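The bed is still the hard one: a talk with Yaryna Symonenko

By Lâm Trịnh
Tuesday, April 3, 2018

Yaryna Symonenko asked me to come after lunch, when the ironing line is quiet and we could hear each other. She is head of operations at Durier, a laundry that washes bed linen for small hotels and guest houses. Before this she worked as an engineer at Udura, where she tried to teach machines to handle cloth. So she has seen the question from both sides, and I wanted to ask her the thing my readers write to me most often: when will a machine do this work for us?

"Which work?" she asked me back. "People say 'the laundry' as if it is one job. Washing is finished, a machine does it since my grandmother. Drying also. What is left is everything that happens with hands between the machines, and there we did not move so much."

She took me along the floor to explain. The washers weigh the load and choose the water themselves. The ironing line pulls a flat sheet through the rollers and folds it at the end without any help. But at the entrance of this expensive line stand two people, and what they do all day is find the corners of a sheet in a pile and give them to the clips.

"This is the joke of my profession," said Symonenko. "The big machine can do everything after somebody has found the corner."

I asked why the corner is so difficult. She thought for a while before she answered.

"A box is always a box. If you know where one side is, you know the rest. A sheet in a pile has no shape that you can learn. The corner can be under, or inside a fold, or there is a fold that looks exactly like a corner and you take it, and it is nothing. And it is white on white. For a camera white cotton is very bad, there is almost nothing to look at. Our women don't look either, if you watch them. They pull and feel the hem with the thumb, and they follow it until it ends."

One of these women is Violeta Barrientos, who has worked at the entrance of the line for six years. I asked her if she is afraid of losing the job to a robot. She did not stop working while she answered me.

"They showed us a video once, in the canteen," she said. "It took a towel and it turned it, and turned it, and turned it. We had time to finish our coffee. I was not afraid, I wanted to help it."

Symonenko laughed when I repeated this to her later. The video was from her own old team. In it a towel was folded in about 5 minutes, and she told me they were very proud of that result, because the attempts before it had mostly ended with the towel on the floor.

She does not want to sound negative. In her opinion the public hears only two stories, that robots will take all the work next year or that they are toys, and both are lazy. She gave me her own list of what she would trust to a machine in a hotel room today. Vacuuming, yes, if somebody lifts the cables first. Carrying clean towels in a closed cart along a corridor, yes, and she knows a hotel in Prorkstead where this is done at night. Cleaning a bathroom, no. Wiping a table, only an empty one. Making a bed, no, and here she became more serious.

"The bed has all the problems together. The cloth is big, bigger than any arm can reach. You must hold at one place and something moves at another place, far away. You have to lift the mattress with one hand and push with the other. And then comes the duvet cover. I think a person who puts a duvet into its cover alone is doing something very advanced, and she gets no respect for it."

I wanted to know what her old colleagues at Udura are doing now. The folding machine was stopped last July, she said, and the team became smaller, only 4 people today. They went back to the beginning, which means to the moment of taking hold of the cloth. Vira Antoniuk leads this part. Instead of a robot arm, her people hold a simple gripper in their own hands and try with it what they would normally do with their fingers: take a fold, pull it up, let it go, take the next one.

"First I thought it was a step back," Symonenko told me. "An engineer with a gripper in the hand, like a child with salad tongs. But it is clever. The arm is not the question at that moment. The question is if two hard fingers can do this work at all, even when a human brain is moving them. If I cannot pick up the sheet with it, why should the computer be able to?"

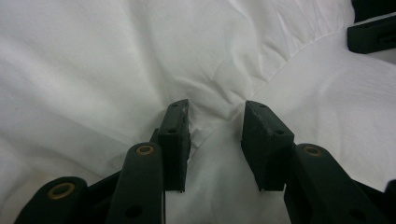

And can she pick it up? She tried for one afternoon when she visited them, and she said the honest answer is "sometimes, and slowly." A thick fold that stands up is easy. A single layer lying flat is a different matter, you must first push it together to make a fold, and then very often you have two layers and don't know it. With her fingertips she feels this immediately. With the gripper she felt only that she was holding something.

"We forget how much we know through the skin," she said. "Violeta can tell you in the dark if she has one layer or two. I have no sensor for this which I could buy and put through a working day here, with steam and lint everywhere."

There is also the question of money, which she believes engineers discuss too late. Svyatoslav Hordiienko, who buys the equipment for Durier, keeps a folder of offers from suppliers. One of them, Yurchenko, offers a feeding machine that still needs a person to give it the first corner. He showed me the page. On the day before my visit the line had processed 3,593 pieces, and he calculates everything against a day like that.

"I ask them one question only," said Hordiienko. "What happens when it takes the wrong fold? With a person, nothing happens, she takes another one. With the machine the line stops, and somebody has to come and pull the sheet out. Then I am paying for the machine and for the somebody."

He is not against buying. If a machine could only separate the wet pile into single pieces, and leave the corners to people, he would sign quickly, because this is the part that hurts the shoulders. Symonenko agrees with him, and she thinks such a machine will come to laundries much earlier than to private homes. In a laundry the light is always the same, the pieces are of a few known sizes, and a technician is in the building. At home there is a cat on the bed.

Before I left I asked her how she makes her own bed in the morning. She looked a little ashamed.

"I pull the duvet up to the pillow – one movement – and I close the door."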